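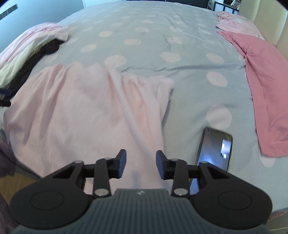 About Ravard House

Ravard House is a residential school of household practice in Flarnbridge. We teach the ordinary work of the home — making beds, folding and putting away clothes, caring for linens, keeping a bedroom in order — to adults who need these skills for their employment or for their own lives. The school offers day and residential courses throughout the year and is open to students with no previous experience.

Our History

The school was founded by the Tehrani family, who operated a guesthouse on the same site and trained their own housekeeping staff. Other lodging houses in the district began asking whether their new employees might attend the training, and the family set aside two upstairs bedrooms for the purpose. When the guesthouse closed, the building was converted for full-time teaching. The original linen room, with its deep shelves and sliding ladder, remains in daily use.

On 14 Feb 2019 the school opened its east wing, which added six practice bedrooms, a second laundry, and a study room for residential students. The wing is named for Ravard, the street on which the first guesthouse stood, and the name was afterward adopted for the school as a whole.

What We Teach

Instruction takes place in furnished bedrooms. The school does not use demonstration stands or half-sized beds. Students practice on beds of the sizes they will meet at work, including twin, full, and queen, and with bedding of the kind found in private homes as well as the plain white sets used by hotels. Patterned duvet covers are used in the first weeks of every course. A regular print such as dots or checks shows at once whether a cover has been put on straight, and students learn to read the pattern before they learn to work without it.

The Foundation Course lasts 31 days. It begins with the bed: stripping, airing, fitting the bottom sheet, mitering corners, filling and closing a duvet cover, and smoothing the finished surface. Students then proceed to clothing. Garments are laid out on the made bed, which serves as the folding surface in most homes where there is no large table. Long and soft items, including nightdresses, long shirts, and robes, are taught before trousers and towels. They are harder to control, and students who have mastered them seldom have difficulty with the rest.

The method taught at Ravard House for a long garment is as follows. The garment is spread face down with the hem toward the person folding. The folds are eased out by hand from the center to the sides. The sleeves, where there are any, are brought in, the sides are turned to meet, and the length is folded up from the hem in thirds. Delicate fabrics are lifted at two points and never pulled by a single corner.

The Advanced Course covers wardrobe and drawer arrangement, seasonal storage, stain treatment, simple mending, and the preparation of a guest room. It is open to graduates of the Foundation Course and to applicants who can show equivalent experience.

Short courses of one or two days are offered in laundry care, ironing, and packing for travel.

Our Rooms and Linens

The school maintains 40 teaching places. Its linen collection holds about 400 pieces, all of which are washed, dried, ironed, and mended on the premises by students under supervision. Bedding is kept in use until it can no longer be repaired, and worn sheets are then cut down for polishing cloths and pillow linings. Clothing for folding practice is received by donation. We accept clean, wearable items of any size and are at present particularly in need of children's nightwear and men's dress shirts.

Donated items may be left at the side entrance on Pasine Lane during office hours. We regret that we cannot accept feather pillows or electric blankets.

Our Staff

Ghazal Golestani is Principal of the school. She joined as an instructor in linen care and has been responsible for the present form of the Foundation Course, including its emphasis on household rather than hotel bedding.

Onyekachi Fashola is Head of Residential Studies. He teaches bedroom practice and wardrobe arrangement and oversees the welfare of students living on site. Inquiries concerning accommodation should be addressed to him.

Admissions

Applicants must be 18 years of age or older. There is no upper age limit, and the oldest student in the current group is 65. No formal qualifications are required. Applicants are invited to visit the school for a morning, during which they will join a class and meet with a member of staff.

The next Foundation Course begins in March. Reduced fees are available to applicants who are out of work or who care for a relative at home, and a form for this purpose is supplied with the application. Students should bring flat, closed shoes and a plain apron. All other materials are provided.

Application forms may be obtained from the school office in person or by mail.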